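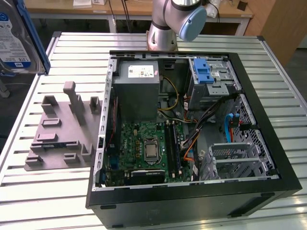
The PC bench: open tower, fixture plate to the left, arm behind.

Gratulari gripper trials, PC teardown bench

Hi, and thanks for looking in! I put this set together while I was deciding which fingers to keep on our arm at the Lerkham workshop, and a couple of people asked for the recordings, so I cleaned them up and wrote down what I remember. If you only want the numbers, skip to the results part.

The set has 343 episodes. Every one is a bit of desktop computer work: moving a hard drive in its blue caddy, putting it into a holder on the fixture plate, or getting it back out. The tower lies on its side with the side panel off, and I left the cables the way they were (I tried tying them all back once and it made the job way too easy).

I compared two finger sets, both black, both on the same gripper body:

Talukder fingers: long and tapered, stiff, bare tips.
Bullura fingers: shorter, with a soft pad I glued on myself, so don't blame the maker if it peels.
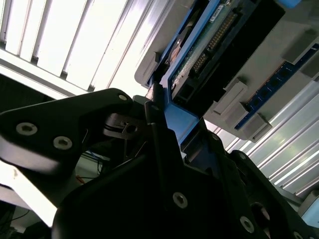

Clearance was my biggest headache with the Talukder set. The tips reach into tight places nicely, but when the caddy is tilted even a little, one finger touches before the other and the drive starts to twist. I ended up closing at half speed for the last 18 mm, and the twisting mostly went away. You'll see that slowdown in the joint data, so please don't filter it out as a glitch!

What you get per episode:

One video from the fixed camera over the table
One video from the wrist camera
Joint positions and gripper opening, logged together
A text file with the finger set and my pass/fail call

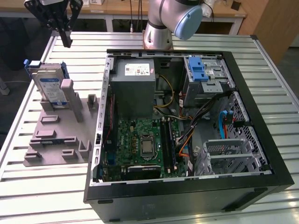 The fixed view is great for working out where the arm was headed and pretty useless for judging the last bit of an insertion. I did all my pass/fail calls from the wrist video. If I couldn't decide after two viewings, I marked it a fail. A little harsh, maybe.

Results, for what they're worth. I ran 100 scored insertions with each set, and the rest of the episodes are practice, unscored removals and me fiddling with speeds. Talukder passed 91 and Bullura passed 84. The padded fingers hold better on the way over, but they're thick, and they bump the neighboring parts on the plate.

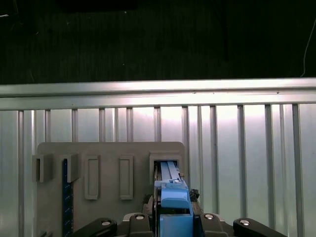
Exposure is locked on the wrist camera, so bright metal washes out in places and dark corners stay dark. I tried auto exposure in November and hated it: the brightness jumped every time the arm turned.

Known problems:

The gripper opening reads slightly high in the early Bullura episodes (I fixed the zero later).
A few fixed camera videos start late, so line things up by timestamp and never by frame number.
Only one tower and one plate, so I wouldn't expect a model trained on this to cope with yours.

Use it for whatever you like, just mention Gratulari somewhere. If you find a label that looks wrong, open an issue with the episode number and I'll watch it again. Next up is a thinner pad for the Bullura fingers, once the glue I ordered gets here.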